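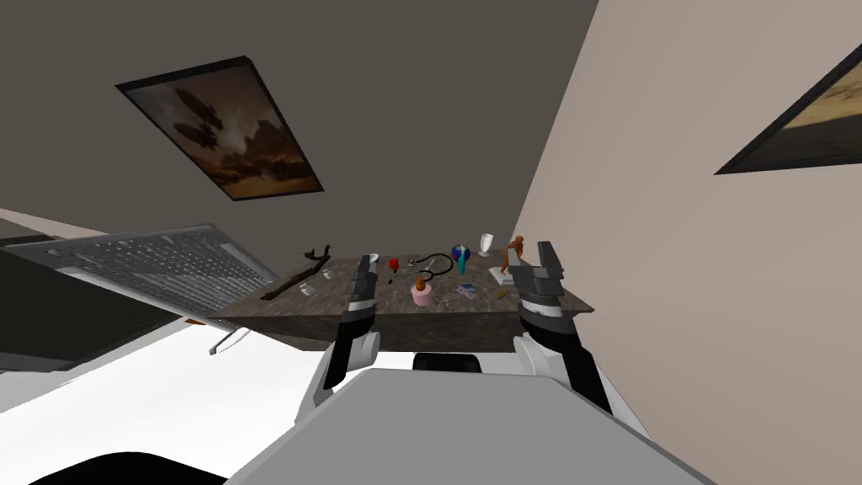 Ok framing thread, since I just paid for three prints and my bank account is still sulking. Got quoted $376 for one. ONE. At Wellcombe Framing up the road, lovely people, no complaints about the work. But you can do most of it yourself if the print is a normal size. First thing is frame width. Go thinner than you think. The airship one over the hazy rocks has a thin black frame and it's plenty, all those sepia and amber colours do the work. A fat gold moulding would of killed it.

Measure the PAPER, not the picture. Then measure again. I ordered a frame to fit the picture bit and forgot the border, 59 bucks, now it lives behind the couch.

Second-hand is your friend. Op shops, council cleanup, the servo noticeboard once (!!). You're buying the frame and the glass. Ignore whatever's in it. Check the corners, if they wobble when you twist gently put it back.
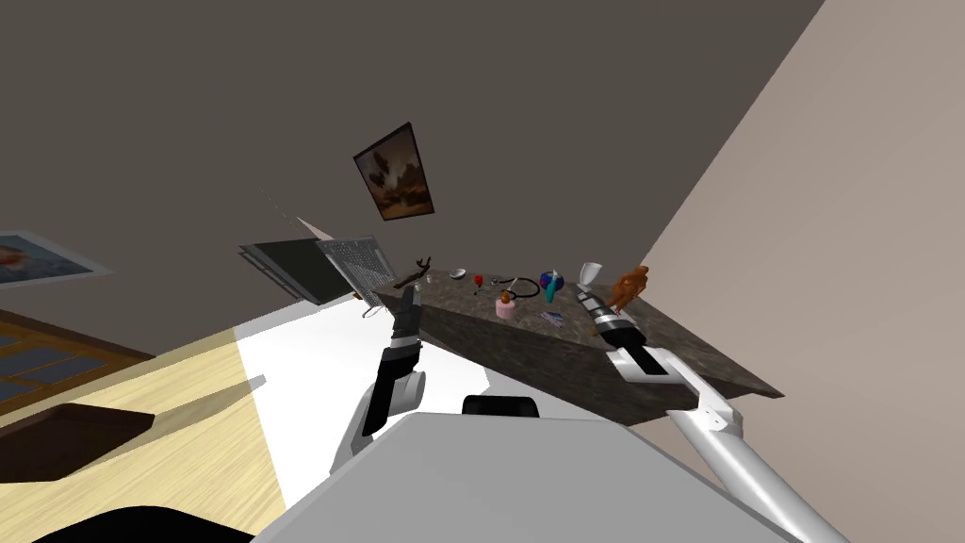
Do you need a mat board?

Depends on the paper. Anything you care about, or anything with ink or charcoal that could stick to the glass, put a mat in. A cheap poster can go straight in and be swapped out in a year.

Mats: buy acid-free. The cheap ones go yellow at the bevel and then the yellow creeps. Had a seaside etching done with rubbish board, brown line right round it by the second summer. Still cross.

White isn't one colour btw. Held seven whites up to a cream print at the Pristovden counter and six of them made it look dirty. Take the print with you — dont go from a photo on your phone. 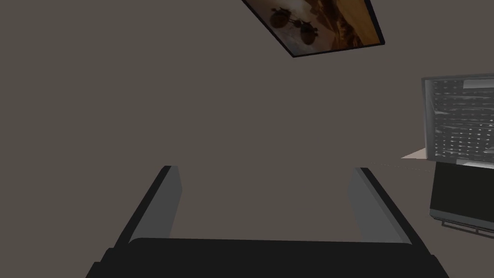

Black on a lighter wall, always reads strong.

Hanging. Everyone goes too high. Middle of the picture at eye level, and over a sofa bring it down so it looks like it belongs to the sofa. Get someone to hold it while you stand in the doorway and squint.

Plasterboard: use proper anchors for anything with glass. Those sticky strips are fine til January, then one hot arvo it all comes down at 3pm and you're picking glass out of the dog bed.

If you're doing a group, lay it out on the floor first. Newspaper cutouts taped to the wall also good. Mixed frames are fine, I've got a dark brown one and a little white-matted one off by itself 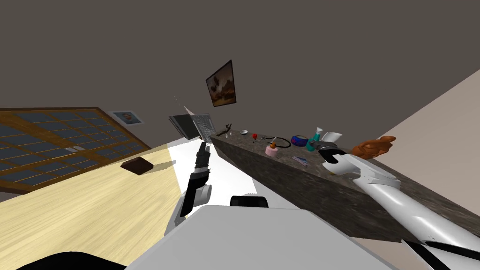
and the trick is keeping the gaps the same even when the frames aren't. Pick one gap, cut a bit of cardboard to that width, use it every time. My whole hallway was under 300 bucks doing it like this, the sulky three not included.

Will do a glass vs acrylic one later, gotta get the kids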